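# Cuaderno del taller — mayo, sábado

Las 9 y poco. Sigo con la carpeta de bulos del cielo, la que empezamos por lo de las voces en el valle de Evholm. Para quien abra el cuaderno por aquí: la historia dice que una noche se vio una cara enorme sobre el embalse, que la cara habló, que cada vecino la oyó en su propio idioma y que detrás había un consorcio llamado Masness con antenas en la sierra. Versión corta. La larga tiene 37 páginas en PDF y letra de hormiga, y me la he leído entera (dos cafés, y el segundo no me hizo nada).

Lo primero que me llama la atención es que el PDF no cita ni un solo testigo con hora. Cita otros PDF. He ido tirando del hilo y todo acaba en un boletín fotocopiado, el Curkar, que se repartía en ferias de esoterismo y que mezcla sin pudor los ovnis, el fin del mundo y unas plantillas magnéticas que vendían en la contraportada. De ahí saltó a un foro, del foro a los vídeos, y en cada salto la cara crece. En el boletín ocupa «un trozo de nube». En los vídeos ya va de monte a monte.

También he mirado lo de Shojaei, que en la carpeta teníamos apuntado como «el método Shojaei» y yo pensaba que era una técnica de proyección. Pues no, es el nombre de una supuesta patente, y el número que dan le falta una cifra para ser un número de patente de nada. He probado a completarlo con cada dígito posible y no sale ninguna cosa con láseres. Me salió una de bisagras muy bonita, eso sí.

Cuentas rápidas en la pizarra sobre proyectar en el cielo despejado: necesitas algo que devuelva la luz. Nube, humo, agua pulverizada, lo que sea. El texto insiste en que la noche era «limpísima, con todas las estrellas», y luego describe la cara con sombras en los pómulos. Las dos cosas a la vez no me cuadran con un proyector, por gordo que sea. Con nube baja sí se puede hacer algo (los anuncios con foco de toda la vida), pero se ve deformado en cuanto te mueves unas calles, y aquí todos la ven de frente.

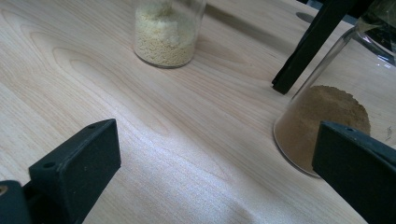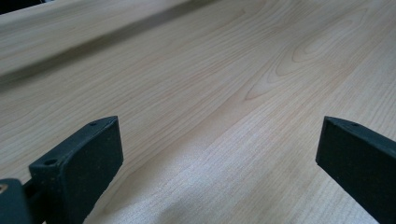
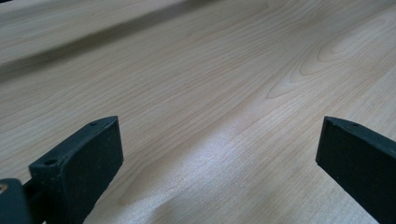 Ahora la parte que más me interesa, que es por qué la gente ve la cara en la foto del embalse. La foto es mala, escaneada de la fotocopia, y si la pones sin título lo que hay es una mancha gris con otra mancha más oscura dentro. Le pones encima «el rostro de Evholm» y ya tiene nariz. La pareidolia funciona con cualquier cosa que tenga curvas metidas unas dentro de otras: los óvalos de la veta en una tabla clara, por ejemplo, que se van cerrando hacia el centro y a poco que te lo sugieran son un ojo, o una boca, o un señor con capucha. Yo con la madera veo siempre búhos. Quiero usar eso en la charla antes de sacar la foto del bulo, para que cada cual diga lo suyo sin haber oído la historia, y después ya repartir el texto y ver cuántos cambian de opinión.

Probado ya con 4 versiones del pie de foto:

- sin pie
- «nubes sobre el embalse»
- «el rostro de Evholm»
- «ensayo de Masness, zona norte»

La última es la mejor, hay que reconocerlo. No dice qué hay que ver y aun así suena a documento filtrado. Lo de «zona norte» me lo inventé yo mientras tecleaba y ya me lo estaba creyendo.

Pendiente para quien siga:

- Buscar el número 3 del Curkar, que es el que supuestamente lleva el plano de las antenas. Tenemos el anterior y el siguiente, los dos con grapas oxidadas, cuidado al abrirlos.
- Pedir al archivo comarcal el parte del tiempo de aquella noche, si es que alguna vez conseguimos una fecha. El PDF da dos distintas — una de ellas en día que no existe.
- Imprimir 100 cuartillas del cuestionario. En la impresora grande, que la pequeña se come los márgenes.
- Mirar si «en su propio idioma» viene del boletín o lo añadió el foro. Me huele a foro, pero no lo tengo comprobado.

Me dejo abierta la pestaña de la patente de las bisagras. No cerrarla, que la quiero leer con calma.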